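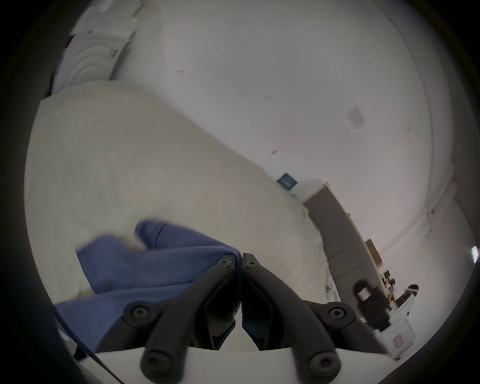
Blue cloth on white bedding.

Friday – color bleed, blue cloths against white cotton

Share 10 | 3 comments

Picking up from the last entry. The blue cloths from the Dellham order still give up color in the first wash. The white cotton next to them comes out gray-blue along the seams, worst where the fabric is doubled. Plain single-layer areas look clean in daylight and slightly dull under the bench lamp. I have stopped trusting the bench lamp for this and now do all comparisons at the window before noon.

Setup as before. Cold fill, Clistudix powder at half the packet dose, one blue piece and one white strip tied together at a corner. The water meter gave 518 at the start of the run and I forgot to write down the end reading, so there is no volume for this one. Line dried indoors.

Results by strip:

A – no pretreatment. Visible bleed at the stitching. Rubbing a dry white rag on the blue leaves nothing. A damp rag picks up color right away.

B – salt soak overnight, then wash. No difference from A that I can see. I expected this. Salt helps during dyeing with some dye classes, but I have never seen it fix a finished cloth, and people keep asking for the result in writing, so it is now in writing.

C – vinegar soak overnight, then wash. Same as B. Strip smells.

D – two hot washes of the blue alone, then the tied wash with the white strip. Much cleaner. Faint tint at the hem only.

E – commercial fixative from Rivera, 200 ml in the small tub, then wash. Cleanest of the set. The blue went slightly duller and the hand is stiffer. Stiffness may go after another wash; not tested.

My reading is that most of what we see is loose dye that was never rinsed out at the mill, with a smaller part that is bound poorly and keeps coming. D removes the first part. E does something about both. If the cloths are going to be used on or near white bedding, D is the minimum, and E is worth the cost only if they will sit damp against it.

Sitting damp is the case I have not covered. A wash is short and there is a lot of water to carry the dye away. A damp cloth left on a cover overnight has very little water and a long contact time, and the dye has one place to go. Need a contact test: blue piece wetted and squeezed out, laid on white cotton, glass plate on top, left until morning. Do one with the duvet cover fabric and one with the sheet fabric. The weave is not the same and I would expect the looser one to wick further.

Also open: whether a tint that has dried in can be lifted. Strip A went back through a hot wash with oxygen bleach and the seam is paler but still there. Strip A2 was rewashed before it dried and came out white. So do not let it dry. That goes on the care sheet for Grallodham whatever else we decide. 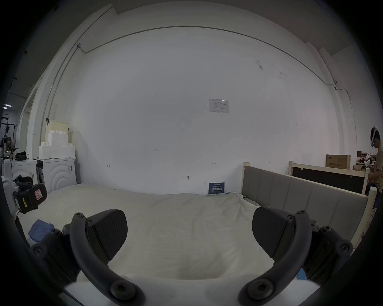 Maribeth Barredo: before you run the contact test, check the pH of the damp cloth. If the mill left it alkaline, your two hot washes in D may be neutralizing it as much as rinsing it, and E would look better than it is. I would also put a gray scale rating next to each strip. "Much cleaner" will mean nothing to us by spring.

Fair on both points. pH paper is in the second drawer, the strips look old, will order more. I rated the dried strips against the gray scale for staining: A, B and C all 3, D between 4 and 5, E 4–5 as well, so the difference I thought I saw between D and E is below what the scale can separate. Leaving the remark above as written.

Marilou Dimaculangan has the spare glass plate. Contact test goes on once it is back.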